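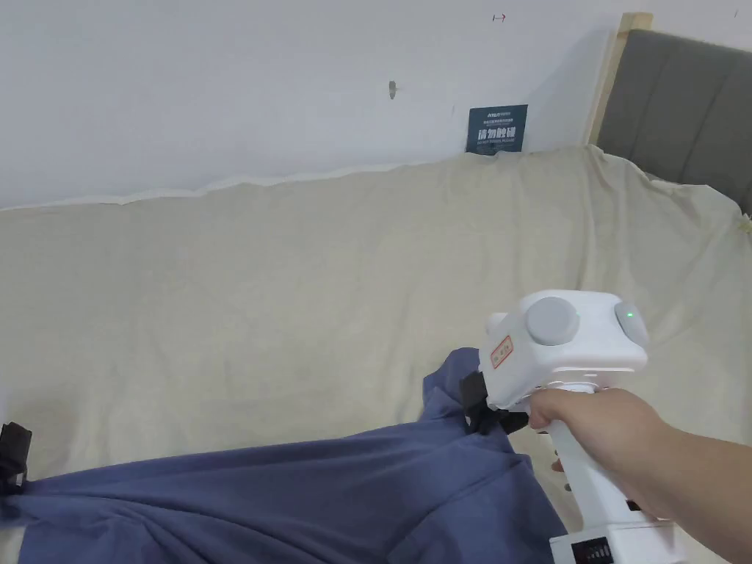

Unit 5: The Bed as a Work Surface

Notes for the Household Skills evening course. Instructor: Zoltán Szabó. Revised May 29, 2022.

Reading for this unit: the Halász chapter on flat surfaces, skipping the part about ironing boards, on which he has opinions.

Most of us fold on the bed. The textbooks want a table at hip height, and the textbooks are welcome to come and clear mine. A bed is wide, soft and usually nearby. It is also a terrible table, so a few points before the practical.

1. Level the cover first. A blanket pushed toward the wall makes a ridge along the back, and sleeves go there to hide. Pull it toward you, then smooth outward with flat hands. Small wrinkles can stay. You are folding shirts, and the blanket will not be graded.

2. Mind the headboard end. Fabric collects where the cover meets the upholstery and makes a mound. Anything folded on a mound comes out shaped like one. Work toward the middle.

3. One garment at a time, laid out fully before the first fold. The Culler method allows 2. Culler had longer arms than you.

4. Collar away from you, buttons down, sleeves in, then thirds. If your thirds come out as two halves and an apology, start again.

5. Finished pieces leave the bed. A stack on a mattress leans every time you do, and in April we lost 19 shirts in one lean.

On walls and signs

A bed against a wall has one good side, so stand there and stop trying to reach the other. Leave pencil and pen marks on the wall alone, however strong the urge to tidy them.

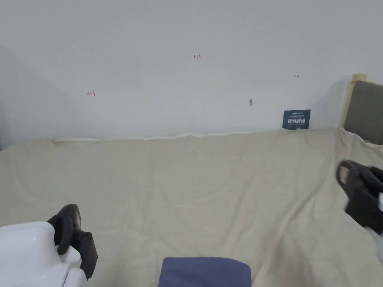
Fig. 2. Blanket with a ridge along the wall. The sign reads 请勿触碰, "please do not touch."

The sign is good advice for anyone who has just finished smoothing a blanket.

For next time: bring a long-sleeved shirt you don't love, and read the Stasa handout on fitted sheets. It runs to up to 5 pages depending on how you print it, and the diagram on the last one is upside down in every copy I own.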